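PRESS RELEASE
For immediate release: 30/09/2018

Hodard College students open second year of two-armed kitchen robot project

Hodard College has begun the second year of its student manipulation project, in which undergraduates program a two-armed robot to handle food and tableware at a fixed table. The project runs as an optional module within the engineering course and will enter the Vamico Student Handling Challenge in December.

Nine students are enrolled this year, drawn from mechanical engineering, electronics and computing. They work in three groups, covering arm motion, hand control and vision, and each group is responsible for its own test records. No previous experience of robotics is required, although students must complete a safety induction and a short programming course before they are allowed to run the arms at full speed.

The first year of the project dealt only with rigid objects such as cups, blocks and boxes. Those tasks were carried out with simple two-jaw grippers, and the control software assumed that an object would keep its shape once it had been picked up. The new syllabus drops that assumption. Students now work with jointed hands and with vegetables, whose size, weight and stiffness vary from one item to the next.

The set task for the Vamico challenge is known as "serve and clear". A team's robot must find a vegetable and a plate on a plain table, place the vegetable on the plate, and later return it to its starting area. Positions are changed between attempts and are not given to the team beforehand. Marks are awarded for correct placement, for time taken and for the condition of the vegetable afterwards. A torn outer leaf loses marks; a dropped item ends the attempt.

Over the summer, a preparatory group recorded 589 trial grasps on the college's own rig. Of these, 147 were rejected because the arm positions and the camera images had not been stored with matching times. The fault was traced to a clock setting on the recording computer and has been corrected. The remaining trials form the starting data for this year's groups and will be supplied to other teams in the challenge on request.

The project uses Draser, an open control package written and maintained by students at the college. Draser takes a target position for each hand, checks that the two arms will not meet, and sends joint commands at a fixed rate. The version in use this term adds separate limits for each finger – a change requested by the hand control group after early trials with soft produce. The source code, wiring notes and a list of known faults are available from the project pages.

Bench sessions are held twice a week. Each begins with the arms brought to a ready position over the table, hands open, before any motion program is loaded.
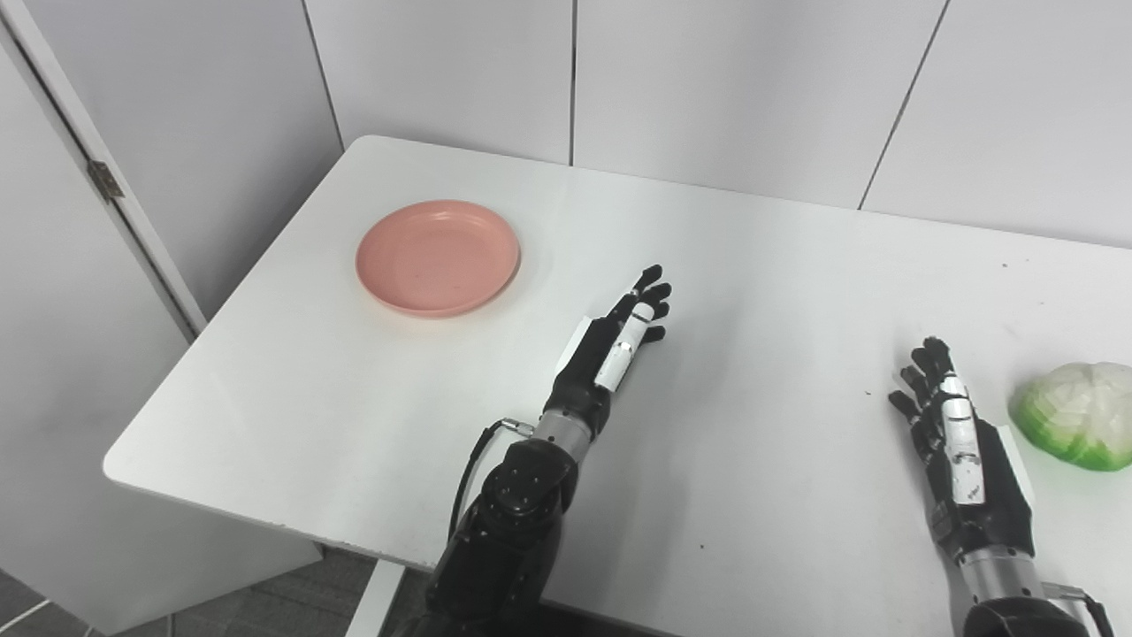 Groups then run their programs at reduced speed, with one student at the stop switch and another keeping the log. A program may be run at full speed only after it has completed the same movement at reduced speed without a fault. Changes to the code during a session must be entered in the log before the next attempt.

Assessment is by written report and bench demonstration. Students are marked on the quality of their records and on their account of failed attempts, and the result in the December challenge does not affect the module grade.

Funding for the year has been provided by Usman, which has made a grant of £2,360 towards replacement cables, fasteners and bench consumables. Laboratory space and computing are provided by the college.

An open bench session for schools and prospective students will be held later this term. Places are limited by the size of the laboratory and must be booked through the college admissions office.

Notes to editors

1. The Vamico Student Handling Challenge is open to university and college teams. Entries are judged on a single robot task, which is published at the start of the academic year.

2. Draser may be used free of charge for teaching and research. Bug reports are accepted from outside users, but the college does not offer technical support.

3. Visits to the laboratory by members of the press can be arranged on bench session days. Visitors must remain behind the marked line while the arms are powered.

Enquiries: Press Office, Hodard College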